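The Skukwood Blind

Rosário Esteves had hunted turkeys at Skukwood for 8 seasons and had never shot the gobbler with the split tail fan. He roosted in the same oaks over the creek and came down on the far side every morning.

Yiğit Ekinci met her at the gate before light. He had a box call his uncle had made and a thermos he didn't offer to share.

"Same spot?" he asked.

"No. We cross this time."

The water was up to her knees and cold. They set up against a fallen pine, 63 yards from the roost by her count, and waited. An owl went off somewhere toward Rondstead, and the split-tail answered it from his limb.
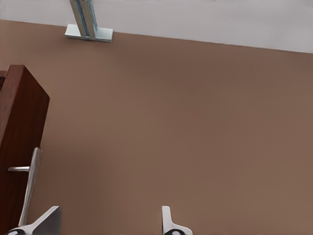 Yiğit gave three soft yelps and put the call down in the leaves. For a long time there was only the creek. Then wings, heavy ones, and the bird was on the ground behind them – on the side they had just left.

Rosário didn't turn her head. She could hear him drumming. He walked up and down the bank where she had sat all those other mornings, and he stayed there until the sun was on the water.

"He knew," Yiğit whispered.

"He's a turkey. He doesn't know anything."

She eased around at last, an inch at a time, and got the bead on him. He was closer than she had expected, with his neck up and his beard wet from the grass. Her thumb was on the safety. She looked at him until he stepped behind the cane and was gone.

Yiğit poured a cup from the thermos and handed it to her.

"Tomorrow?" he said.

"Tomorrow," she said. "Bring dry socks."

Contact | © 2022 Conceição Outdoor Stories | Back to top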